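Grotdale Woodwork Forum > Finishes > White tabletop, yellowing and glare

Thread: Waterborne white on a workroom table, gloss level and yellowing
21 replies, 1,129 views. Showing selected replies. 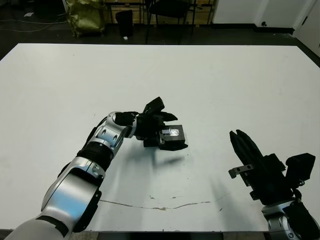 planedown
I am finishing a table for a workroom and want a white surface that stays white for more than 20 months, which is as long as my last one lasted before it went the colour of weak tea. That one was an oil-based satin enamel over an oil-based undercoat, in a north-facing room with one small window. For the new one I want a plain white top like the one in the photo, with no grain showing and nothing fussy at the edges. Substrate is birch ply, sanded to 180, lipped in beech. I have a roller, a decent brush and no spray kit. Questions are which system, how many coats, and what gloss level.

Ekstead_Joiner
The yellowing is normal for oil-based white in low light. Alkyd resins darken as they age and daylight bleaches some of it back out. A dim room is the worst place for one. Go waterborne. Two-part polyurethane if the table will see solvents, one-part acrylic-urethane if it won't.

tannin_bleed
Agree on waterborne, but look at the primer before the topcoat. Beech lipping is usually well behaved. Ply faces can be less so, and knots or filler patches in the face veneer will come through a waterborne primer as pale brown spots after a few weeks. I use a shellac-based primer, one coat, sanded back at 240, then the white. Smells dreadful, dries in under an hour.

Ekstead_Joiner
Shellac under a two-part is a risk. Some two-part makers say not to, and I have had one sheet lift at the corners. If he goes two-part he should use the maker's own isolating primer.

tannin_bleed
Was the shellac dewaxed? Waxed shellac will lift under nearly anything.

Ekstead_Joiner
No idea, it was somebody else's tin. Point taken, but I would still follow the data sheet.

planedown
No solvents apart from the odd wipe with meths. One-part sounds enough. Gloss level?

mevudach_mill
Lower than you think. I run a bench at Mevudach under two LED battens and a semi-gloss white top was tiring to work at by mid-afternoon. Every overhead fitting shows up as a bright bar. I recoated at 10 per cent sheen and it was much better.

rollerstipple
I disagree with going that low. Very matt whites hold dirt. The matting agent leaves a rough surface at a small scale, graphite and metal marks get into it, and rubbing to get them out polishes the patch so you end up with shiny areas. Satin, 25 to 30 per cent, and move the lights.

mevudach_mill
Moving the lights is not always possible. Mine are fixed to a concrete ceiling. And the marks do come off with a melamine sponge if you go gently.

rollerstipple
A melamine sponge is an abrasive. That is the polishing I mean.

tannin_bleed
You are both right for different tables. If the work is dry and clean, go matt. If there are pencils, aluminium parts or dirty hands, go satin. Aluminium leaves grey lines on any matt white, it is softer than the matting agent.

planedown
Pencils and aluminium both. Satin then. Coats?

rollerstipple
Primer, then three of white with a 4 mm microfibre roller. White waterborne covers poorly and two coats will look patchy in raking light. Denib with 320 between coats, wipe with a damp cloth, leave it overnight. Don't go back over an area after the first couple of minutes or the stipple will set in it. Do the edges first.

Sarkar52
Has anyone mentioned laminate? For a plain white working top I would not paint at all. White laminate bonded to the ply, balancing sheet underneath, lipping flush. It will outlast any brushed coating and it is already flat.

Ekstead_Joiner
Flush lipping on laminate is a router job and he has said he has a brush and a roller.

Sarkar52
He said no spray kit. He did not say no router.

planedown
I have a router. I don't have room to bond a full sheet indoors and the shed is too cold for contact adhesive until April. Staying with paint for this one.

rollerstipple
Watch the cold with waterborne as well. Below 10 degrees it won't form a proper film, and you may not notice until the top starts to print under anything left on it. Dry to the touch is hours, full hardness is two to three weeks. Keep heavy items off until then.

mevudach_mill
Seconded. I put a vice back on after four days and the outline of its base is still there.

planedown
Primer went on at seven this evening, dewaxed shellac as suggested. First white tomorrow if the room holds 15 degrees overnight.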